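Virnis: notas sobre la mesa, el fondo y las marcas
LEEME, versión de diciembre

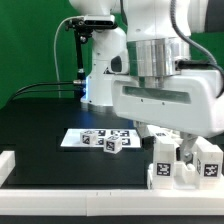
Consuelo Nina opina que un LEEME debería empezar por lo que hay encima de la mesa y dejar los formatos para el final, y que si alguien tiene que leer cuatro párrafos para enterarse de que el tablero es negro, ya se ha ido a otra página. Pues le hago caso, Consuelo, ahí va.

La mesa
El tablero es negro y oscuro de verdad. Lo elegí yo después de pelearme bastante tiempo con uno claro que me lavaba los bordes de todo lo blanco. Contra el negro, una placa blanca se recorta sola (¡qué descanso!). Tiene una pega, claro: el polvo se ve muchísimo. Le paso una bayeta de microfibra sin producto antes de cada sesión, y si os montáis algo parecido os recomiendo lo mismo, porque los limpiadores me dejaban unos cercos feísimos.

El fondo
Verde vivo. Empecé con un gris que me parecía más elegante, pero Mohcine Mahrous me insistió tanto con el verde que acabé probándolo y ya no lo he quitado. Separa muy bien los cables negros y las piezas blancas, que es lo que más me interesaba. Si vais a recortar por color, ojo con los reflejos verdosos en las superficies brillantes; yo los dejo como salen, no corrijo nada.

La placa de marcas
Es blanca, rectangular, con su cuadrícula de marcas negras impresas, y va tumbada sobre la mesa. La uso para sacar la posición de la cámara. No hace falta que se vean todas las marcas, con unas cuantas enteras suele bastar, así que no descartéis una toma solo porque haya alguna tapada. Eso sí, imprimidla en mate. La primera la hice en brillo y la tiré a la semana.

Qué hay en la carpeta
- tomas/ son 147 imágenes, sin retocar
- placa/ el archivo para imprimir, en dos tamaños
- notas/ mis apuntes de cada sesión, con faltas y todo
- descartes/ unas 61 imágenes que no me convencían pero que me daba pena borrar

Los nombres de archivo llevan la sesión delante y el orden detrás. En la sesión 3 me salté un número, no busquéis la toma que falta porque no existe.

Cables
Procuro llevarlos hacia el borde izquierdo de la mesa, pegados al tablero, aunque alguno siempre hace su curva. Édgar Chávez me preguntó si los iba a esconder del todo. No, prefiero tenerlos a mano para desenchufar rápido, y además me gusta que la mesa parezca una mesa de trabajo.

Cosas pendientes
- volver a medir la placa con calibre
- pasar las notas a limpio (lo llevo diciendo meses)
- cambiar los nombres con tilde, que a Aoife Madigan le rompen el script

Si usáis algo de Virnis, citadlo con el nombre de la carpeta y la versión. Y si encontráis un error en las notas, escribidme con el número de sesión, que así lo localizo enseguida.

Última revisión: 20 de diciembre de 2022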